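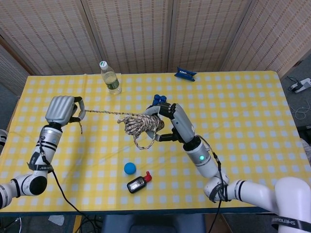
# Lendcombe 要不要改打三中卫?进来吵

**北看台老油条** 楼主 · 2026年3月26日 星期四

昨晚又把对 Kolska 那场的录像翻出来看了一遍,越看越来气,睡不着,干脆开个帖。

我们现在这个四后卫,两个边后卫一起往上压,后腰又不往回收,人家一个长传打身后,两个中卫就得面对三个人。对 Kolska 丢的头一个球就是这么来的,第二个球还是这么来的!我坐在北看台喊得嗓子都哑了,教练组站在场边抄着手,跟没看见似的。

我的想法很简单,改三中卫。咱们边路两个小伙子本来就是能跑不能防,放到翼卫位置上多舒服。后面三个人看住中间,丢球怎么也能少一点吧?本赛季已经丢了19个了,去年这个时候我们还在吹防线呢。

大家说说。

---

**雨天不带伞** 2楼

不同意。三中卫你得先有三个中卫啊老哥。咱们能用的就两个,第三个谁去?让后腰客串?他转身比我家冰箱还慢。

而且对 Kolska 那场我在现场,第二个球分明是中场丢球丢得太随便,横传直接传到人家脚下,这种球你后面摆五个人也得挨打。

---

**半场换人** 3楼

楼上+1,问题在中场。

不过我也得替楼主说句话,边后卫的站位确实离谱。下半场有一阵两个人都在对方禁区附近,我还以为是在打角球。

---

**北看台老油条** 楼主 回复 2楼

第三个中卫可以从青年队提啊,去年季前赛那个左脚的小孩踢得不是挺好?对 Divness 那场友谊赛,高空球基本都归他。

---

**雨天不带伞** 回复 楼主

季前赛!Divness 那天上的全是替补,还有两个试训的。拿这个当依据,我去踢也像那么回事 😂

---

**Sala球迷路过** 6楼

外队球迷冒个泡,不喜欢可以喷我。

我们 Sala 上赛季就改过三中卫,说点真实感受。头几场确实稳,丢球少了,大家都挺高兴。后来别的队摸清楚了,专门打翼卫身后,三个中卫被拉得很开,中场又少一个人,整场被人按着踢。最难受的是主场踢弱队,人家缩着不出来,我们后面站着三个人没事干,前面两个前锋抢不到一脚球。

到后来又改回去了。中间来回折腾,球员自己都懵,有一场开场十分钟还在互相比划谁该站哪儿。

所以我的建议是要改就休赛期改,赛季中间别动。

---

**卖烤肠的不是我** 7楼

Sala 的兄弟说得在理。可是你们有钱啊,改完不合适还能买人,我们改完不合适就只能降级了……

---

**小本经营** 8楼

顺着楼上说一句,大家老说买后卫,先看看上座吧。对 Kolska 这种比赛才来了3,000人,客队看台那边还坐了300,人家唱得比我们响。我坐东侧,整个下半场听到的都是对面的歌。

俱乐部账上有没有钱我不知道,反正我觉得今年夏天不会有大动作。

---

**半场换人** 回复 8楼

工作日晚上七点半,下着雨,还要转一趟公交,能来这么多已经不错了好吗。我下班直接过去的,饭都没吃,进场的时候已经开球了,第一个丢球压根没看到(也算好事)。

---

**雨天不带伞** 10楼

说回战术。我觉得更省事的办法是让左边后卫别上了,就留在后面,右边该压压。进攻的时候后面自然就是三个人,防守的时候还是四后卫,谁都不用学新东西。Divness 今年就是这么踢的,他们阵容也不见得比我们强多少,排名可比我们好看。

---

**北看台老油条** 楼主 回复 10楼

这个我倒是能接受。那你说左路进攻怎么办?左边锋一个人带球,没人套边,他每次都是内切然后被断,我闭着眼睛都知道他下一步要干嘛。

---

**雨天不带伞** 回复 楼主

他有人套边的时候也是内切然后被断啊!!

---

**卖烤肠的不是我** 13楼

哈哈哈哈笑死,这倒是真的。

不过他对 Sala 客场进的那个确实漂亮,我现在还存在手机里。一个赛季就指着这一个球活着。

---

**Sala球迷路过** 回复 13楼

别提了,那天我就坐在那个球门后面。我们门将到现在还在怪草皮。

---

**九月开始失眠** 15楼

我说点不中听的。你们从九月吵到现在,一会儿三中卫一会儿双后腰,我翻了翻老帖,楼主九月份的时候可是说四后卫天下第一的。

我认为根本不是阵型的事,是体能。你们注意看每场最后那一段,全队都在走。对 Kolska 也是,上半场踢得有来有回,后面完全跑不动了,两个边后卫上去了回不来,可不就成了楼主说的那个样子嘛。换成三中卫,翼卫跑得更多,只会更惨。

---

**北看台老油条** 楼主 回复 15楼

翻旧帖就没意思了啊,九月份那会儿我们还赢球呢,赢球的时候什么阵型都天下第一。

体能这点我承认你说得有点道理。可换人也太晚了吧?每次都拖到快结束才换,上去的人还没出汗就吹哨了。

---

**半场换人** 17楼

终于说到我的 ID 了。我从注册那天起就在喊半场换人,没有人听我的。

---

**小本经营** 18楼

替补席上能用的也就那么几个,换早了万一有人受伤就没招了。教练组保守我能理解,虽然看着是真憋屈。

---

**九月开始失眠** 回复 18楼

保守也是输,不保守也是输,那我宁可看点跑得动的。

---

**北看台老油条** 楼主 20楼

行,下场客场去 Divness,我先看首发。要是还是那两个边后卫一起压上去,我回来接着骂。有人一起坐大巴去吗?我这边还有2个空位,油钱平摊……说错了,车票平摊,老位置集合。

---

**卖烤肠的不是我** 21楼

算我一个,另一个位子给我弟留着,他今晚回我。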